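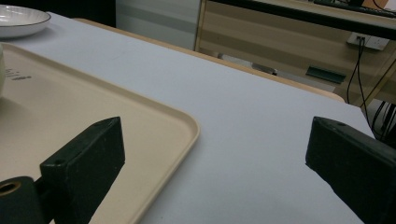 A tray with a raised, rounded rim, on a pale tabletop.

Why does a tray have a rim?

A tray is a flat base with a low wall around it. The wall is called the rim. It does two jobs.

First, it stops things sliding off. When you tilt a tray, gravity pulls the bowl towards the lower side. Friction, the grip between two surfaces, holds it back. If the tilt is too steep, friction loses and the bowl slides until it meets the rim.

Second, the rim makes the tray stiffer. Try this with a sheet of paper. Hold it by one edge and it droops. Fold up the sides and it droops much less. A rim works in the same way as the folded sides.

Rounded corners are easier to wipe clean than sharp ones. They are also less likely to crack if the tray is dropped – a sharp corner takes the whole knock in one small spot.

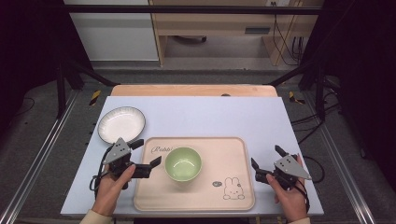 The green bowl stands near the middle of the rabbit tray. The white plate is on the table behind.

Where should a bowl go? Near the middle is best. Every object has a balance point, called its centre of mass. With the bowl in the middle, both hands carry a similar share of the weight. With the bowl at one end, the hand at that end carries more.

Words to know
Rim: the raised edge of a tray, plate or bowl.
Friction: a force that slows or stops sliding.
Centre of mass: the point where an object balances.

Text: Eun-ji Ahn. Checked by Nimal Bandara.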